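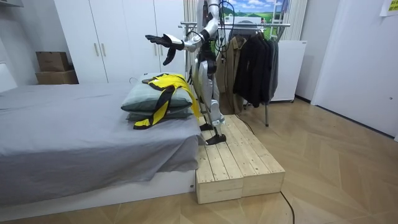 Bedroom with herringbone wood floor and white wardrobe, Mindholm show apartments.

The Mindholm open day covered three apartments in the renovated Estside block and the plant room below them. My interest was the heating and ventilation, so I started in the basement. The old boiler has been replaced by two heat pumps feeding an 800-liter buffer tank, with separate circuits for floor heating and hot water. Pipe insulation was continuous through the wall sleeves – a detail often skipped on jobs of this size.

Donal Kavanagh of Nender, the firm that did the mechanical work, led the tour. The building has 56 apartments, of which 3 are open to visitors until the end of March. Each has its own ventilation unit in the hall closet. Filters slide out from the front without tools, and the condensate drain has a visible trap.

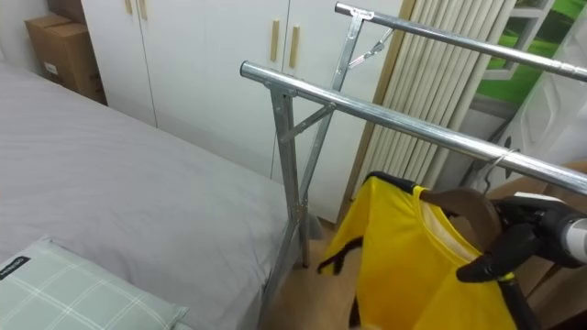 Supply air enters the bedrooms high on the wall and is extracted in the bathroom and kitchen. Doors are undercut to let it pass. I asked about noise at night and was given a design figure for the low setting but no measured one. Kavanagh said measurements would follow once the upper floors were occupied.

The floors were supplied by El Ouafi and laid over the heating pipes with full adhesive. Surface temperature is limited by a sensor in each room. Tours last 68 minutes according to the printed schedule; ours ran over, mostly in the plant room. Drawings can be requested at the front desk.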